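Cuaderno del taller Bodano, febrero, 20:15

¡Por fin tenemos sala para el humanoide! Lurdes ha montado en el simulador el suelo de estrellas y triángulos, con sus manchas y todo, y queda precioso.
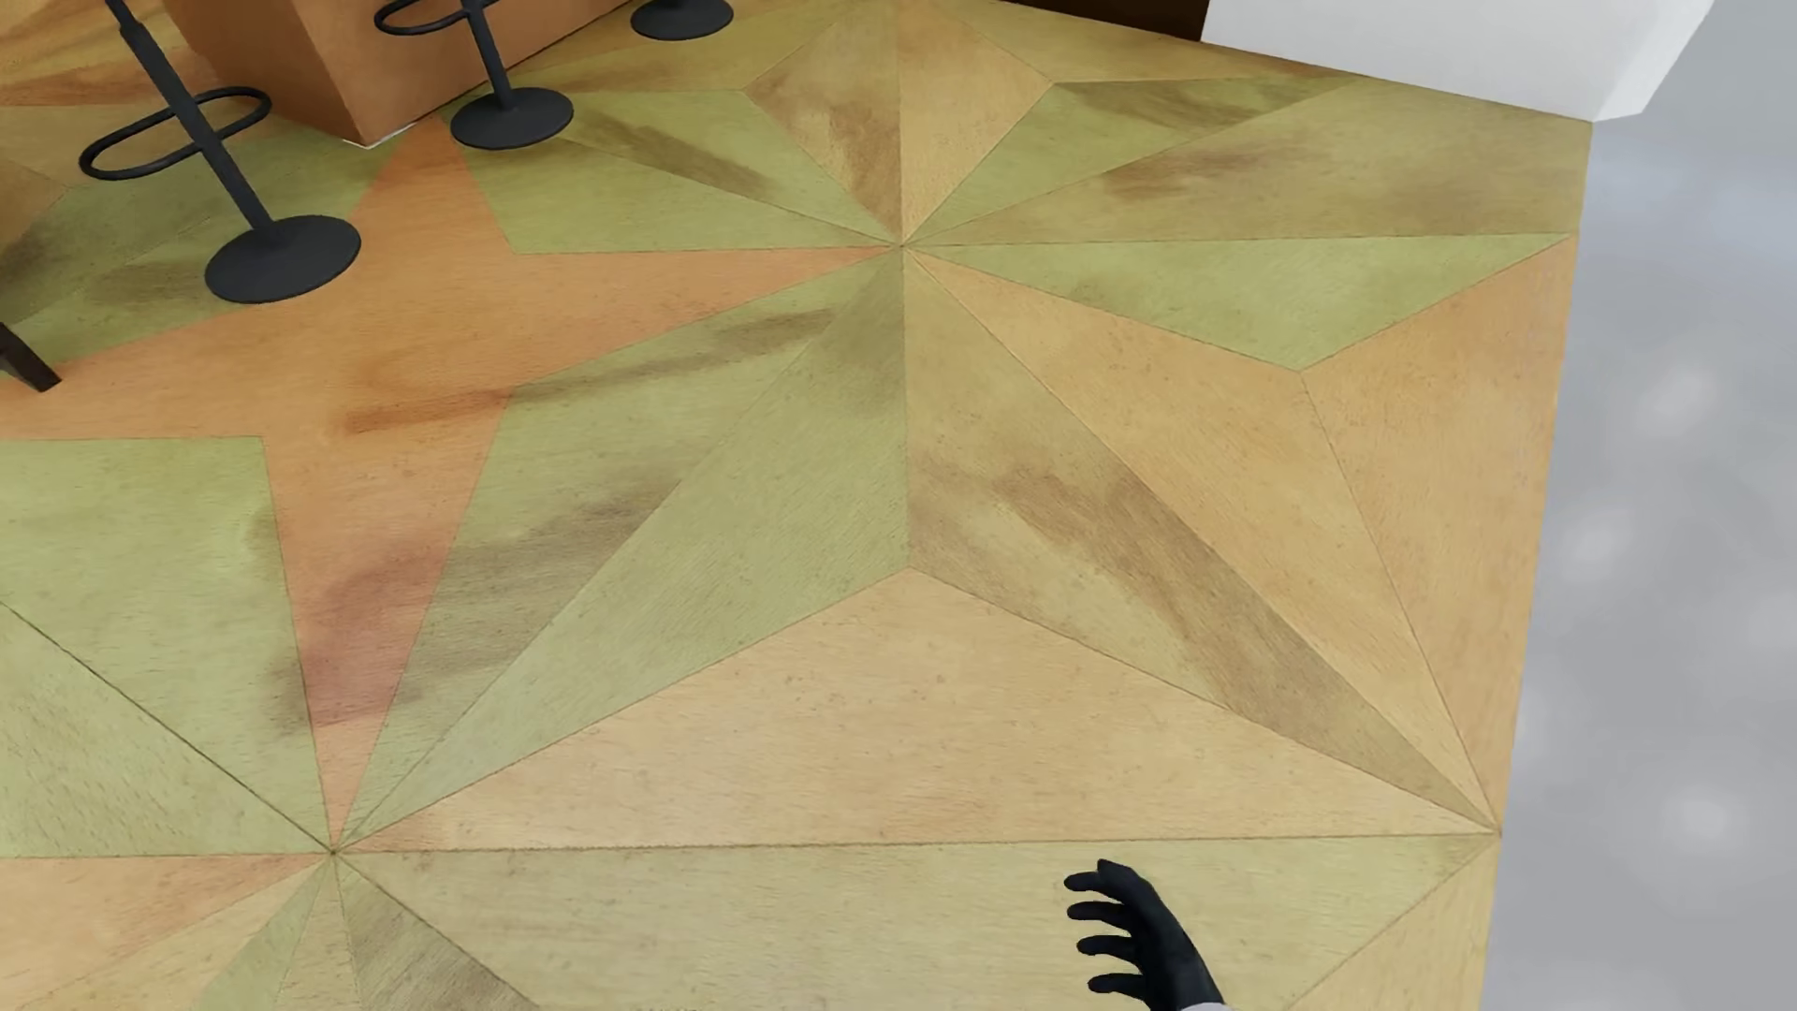
Sérgio quiere bajar la ganancia de la muñeca; yo probaría antes con 2 pasos de física más por ciclo. Apuntado para mañana.

Pendiente: el cartel de A1 y A2 sale en espejo, hay que revisar las UV.
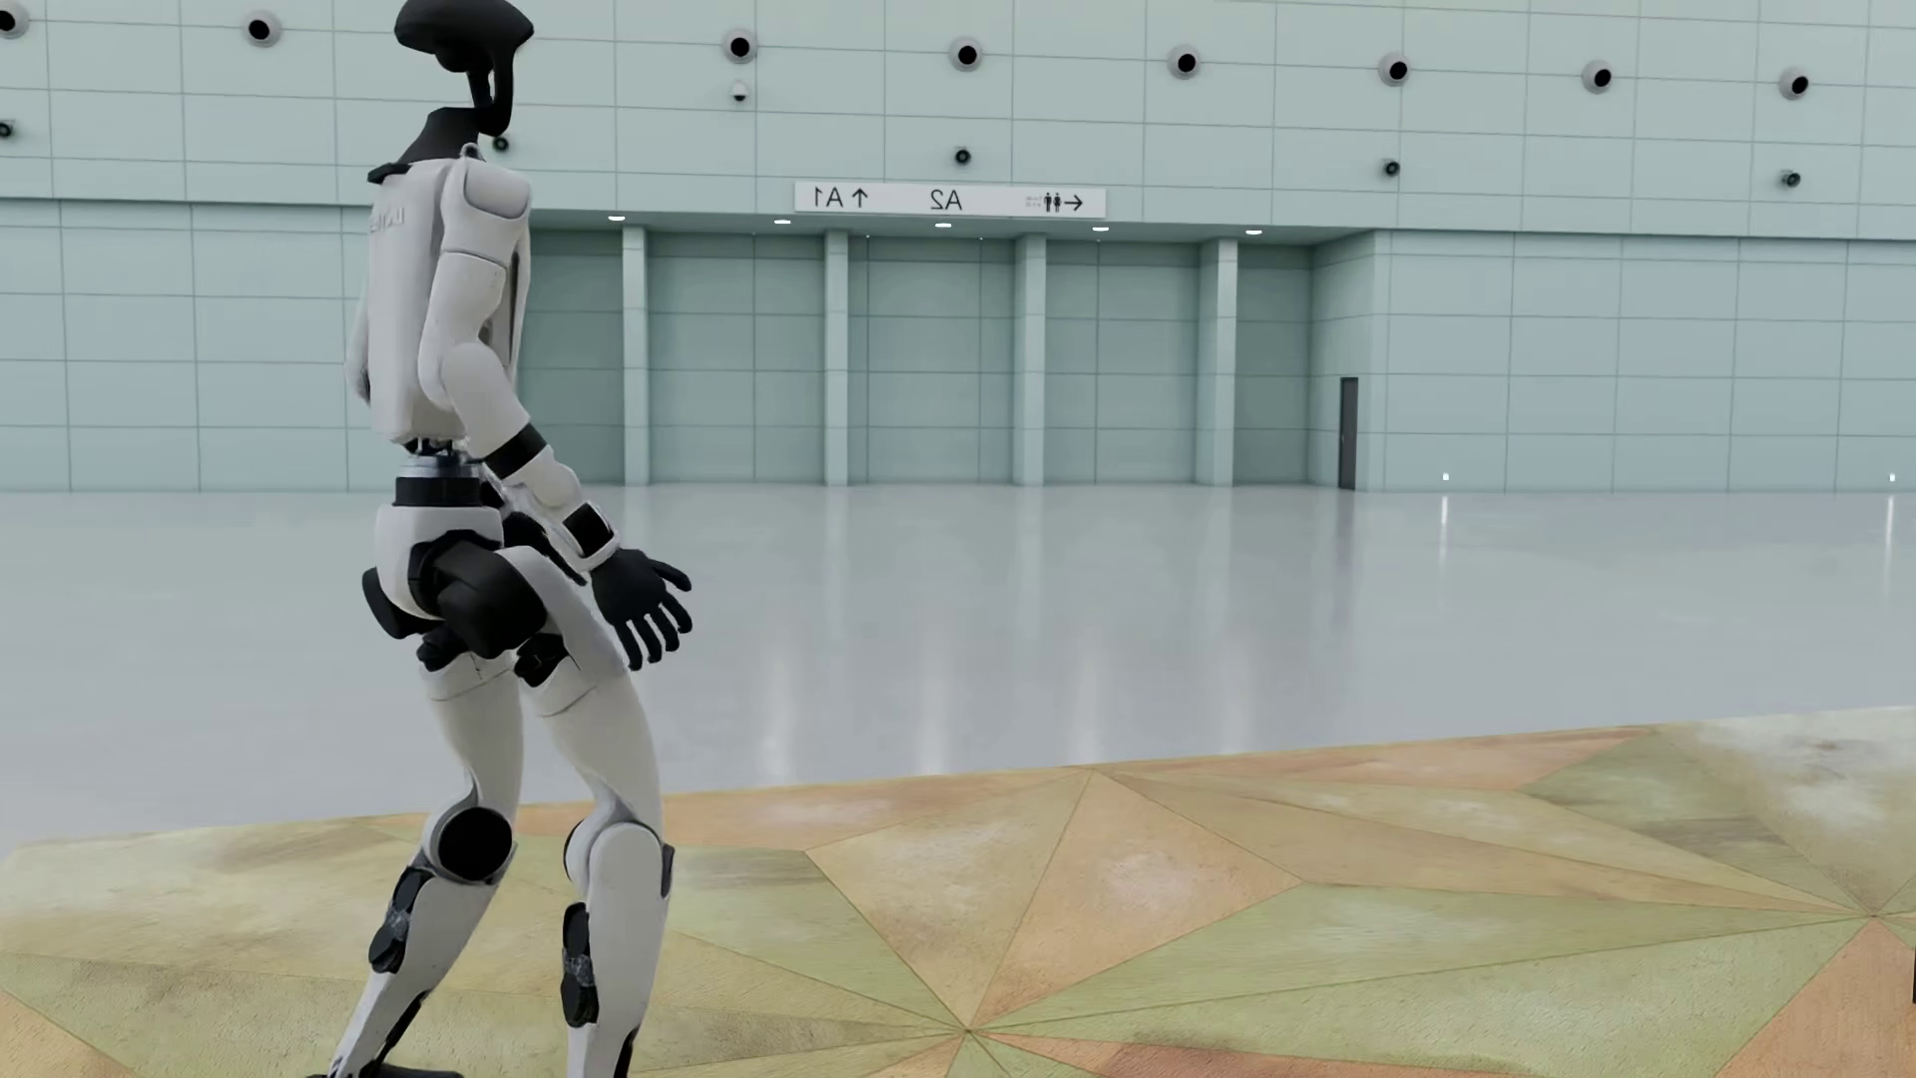

Las rodillas me tienen loco de contento, ¡qué ganas de imprimir las carcasas! Pedir filamento a Protwood, 3 bobinas.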